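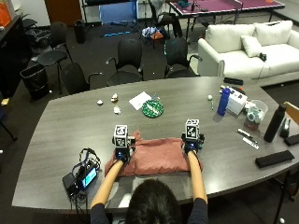

Chapter 6
Teaching by Showing

The idea sounds almost too easy. A person does a job by hand, sensors record how the hands moved, and a robot learns the job from the record. Folding a cloth is a favorite choice. Put on a pair of gloves with a marker cube on the back of each, press the corners flat, make the fold, and you have one demonstration. Do it again 400 times and you have a data set.

Whether you have taught anything is a separate question, and this chapter is mostly about that question.

Start with what the cubes record. A printed marker tells a tracking system where the back of the hand is and which way it faces. It says nothing about how hard the fingertips push. A person smoothing a wrinkle feels the cloth drag and eases off without thinking -- and that small correction may be the whole skill. If it is missing from the record, no amount of repetition will put it back.

Remote control has the opposite trouble. The motions are ones the robot can make, because the robot made them. But the operator is slow and often clumsy, and the robot learns the clumsiness too. In the Soststead trials, Thomas Leone compared the 2 methods on one folding task. Gloved demonstrators finished 300 folds in the time it took remote operators to finish 105. Reports on the study tend to stop there. Leone's own notes are more careful: he points out that speed of collection was the only thing he measured.

Keep that in mind when you read the claims in Section 6.2, including those made for the Tanditska glove. Ask who gave the demonstrations, how many were thrown out, and whether the robot was tested on a cloth it had not been shown.

Before you go on, fold a dish towel with your eyes closed. Write down every moment when you changed your grip. You will need the list in Section 6.1.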